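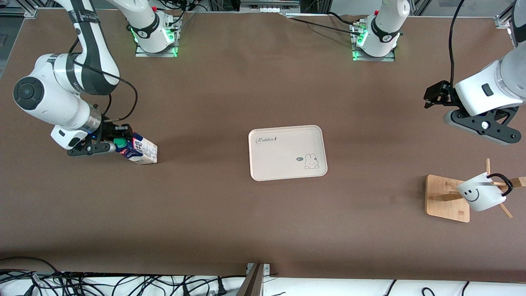
Budgeting for a two-arm table-top cell: what belongs in the capital request?

Posted in: Equipment Planning and Procurement
Posted by: Chak-lun Wu
January 18, 2025

Our department teaches an applied automation course to second-year students and is preparing a request for one dual-arm workstation, to be used for handling ordinary household articles: cartons, trays, mugs and similar. The request must reach the faculty finance office in good time for the financial year that opens in July, and once it has been approved no further capital may be added to it for twelve months.

We hold two written quotations. The first, from Vutari, covers a pair of arms, two parallel grippers, controllers and a single day of training. The second, from Mägi, covers the arms and controllers only, and leaves the table, the mounting plates and the grippers to the purchaser. The difference between the totals is considerable, but I am not confident that the two documents describe comparable things.

I should be grateful for guidance on the following points. Which items are commonly left out of a first request and then have to be found from the running budget? Is it reasonable to build the table ourselves from aluminium profile? And what proportion of the total should be held back for spare parts? Our workshop is competent in mechanical work but has limited experience with electrical safety approval.

Reply from Irkedden Technical Services
Marked as helpful by the original poster

The two quotations should not be compared until both have been rewritten against one list. We would advise drawing up that list yourselves and returning it to each supplier with a request to price every line, entering zero where an item is included and "not supplied" where it is not. Suppliers are accustomed to this and will normally answer within a fortnight.

The lines most often missing from a first request, in our experience of assisting teaching departments, are these:

Mounting plates, and the drilling or machining of the table to receive them
Power distribution, including a switched supply that the emergency stop can isolate
Cable management: clips, sleeving, trunking and longer leads than those in the box
Spare gripper fingers and pads
Fixed cameras, with their posts and brackets
A computer of the specification the supplier's software requires
Delivery to the room, as opposed to delivery to the loading bay
Calibration after installation
Software licences from the second year onwards

Cable management deserves a proper sum of its own. Two arms, two grippers and even one camera produce a large quantity of power and data cable, and where no provision has been made it collects on whatever surface is nearest. Leads that run along the arm to the wrist must also be given sufficient slack for the full range of movement, and they wear. We suggest that you order a second set with the arms.

With regard to the table, building in aluminium profile is entirely reasonable and is what most of our client departments do. The points to settle are stiffness and finish. Both bases should be fixed to the same structure, so that the distance between them does not change when the table is moved or leaned upon. A matt top is preferable to a gloss one if cameras are to be used. Please allow for the top to be replaced during the life of the equipment, as it will become scuffed.

For spare parts we recommend that you hold back eight per cent of the capital value where the supplier keeps stock in this country, and twelve per cent where it does not. Ask for the lead time of a replacement wrist unit in writing. A department known to us waited 78 days for one, which in a teaching year is most of a term.

The electrical approval should be booked as soon as the order is placed – not upon delivery – and the fee shown as a separate line.

Reply from tudimel_user

Go with the one that includes the grippers. We have the Tudimel arms here and bought the grippers separately to save money, then had to buy adaptor flanges, then different cables. No saving in the end. Also ask how wide the gripper opens. Ours goes to 60 mm and plenty of drink cartons are wider than that, so the students can only pick them up one way round.

Reply from Programme Office, Joint Teaching Laboratories

I would add three observations to the full reply given above, with which I am in general agreement.

First, the objects themselves should be budgeted for. The sum is small, and it is precisely for this reason that it is overlooked and then met from staff members' own pockets. We set aside 1000 in local currency each year for cartons, trays, mugs, stands and their replacement. Ceramic items are broken regularly. Where results are to be compared between one year's students and the next, duplicates should be bought at the outset, as household goods are withdrawn from sale without notice and the replacement is seldom of the same weight or shape.

Secondly, the request should state who will maintain the equipment and for how many hours. Our own figure for a dual-arm table in regular teaching use is about 2 hours each week, covering inspection of fixings and cables, software updates and the resetting of camera positions. Finance offices are inclined to approve equipment and to refuse the staff time, and it is easier to obtain both in one paper.

Thirdly, one day of training is insufficient for a two-arm installation unless those attending have used the same controllers before. Two days, separated by several weeks, would be more suitable. The second day is the more valuable of the two, and the supplier may be willing to hold it at the original price if this is requested before signature.

I cannot advise on the Mägi quotation in particular, as we have no equipment from that firm.

Comment from Chak-lun Wu

I am obliged to all who replied. The common list has been drawn up and sent to both suppliers this week. Vutari has already confirmed that calibration was not included in its original figure. The table will be built in our own workshop, and we have entered twelve per cent for spare parts until Mägi is able to tell us where its stock is held.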